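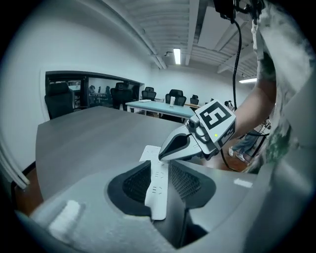
The Narholm table in grey, with the light blue Cullby beyond it.

Malý sells its Narholm conference table as "the surface your team will gather round". Ours has gathered round it for long enough now to have opinions, mainly on where the plugs are.

Good things first. The grey top has faint streaks in it, and they are the cleverest part of the design. Biscuit dust and the ghosts of old mugs vanish into them completely, so you can go 12 days without wiping it and still bring a client in. It's big, it doesn't wobble, and it went together in an afternoon with two of us and a modest amount of swearing. The delivery slot was in August and the van came 15 minutes early, a thing I mention only because it has never happened to me before.

The Cullby is the cheaper side table. Light blue top, white legs, and a natural home for cups and any bit of paper that people don't want to be asked about. I have no complaints, though I did order it in white.

Then there is the Grilten desk, which is where Malý and I part ways. It's a handsome thing: grey, curved along the front, with a thin darker rim that makes it look dearer than it was. What it hasn't got is anywhere sensible for a cable to go. There's no tray and no clip. Our power strip lives on top, in full view, and its lead goes over the side and down to the floor to join its relations. We have a floor outlet box in the middle of the boards, so everything white and bendy in the room heads there sooner or later, and on nice glossy planks you see every inch of it.

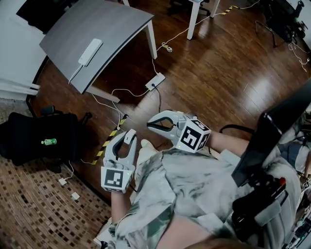

Reader's comment: I've got two Griltens back to back and had the same trouble. Stick-on clips under the top fell off in the first warm spell. In the end I screwed a length of plastic trunking up the inside of the leg, painted it white, and it's been fine. You do have to drill, so keep the receipt until you're sure you like the desk.

I haven't drilled yet. I have bought the drill bit, and it's in a drawer.

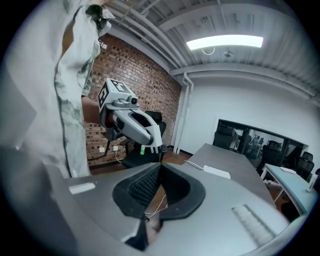 Page last changed: June 27, 2019

Several of you asked why I don't push the Grilten up against the brick wall and use the sockets down by the floor there. I tried. The curve faces the room nicely enough, but you sit staring at mortar all day, and the desk top still needs a strip on it.

Scores, then. Narholm: four out of five, and I'd buy it again. Cullby: four, would be higher in white. Grilten: three, going up to four if the trunking works.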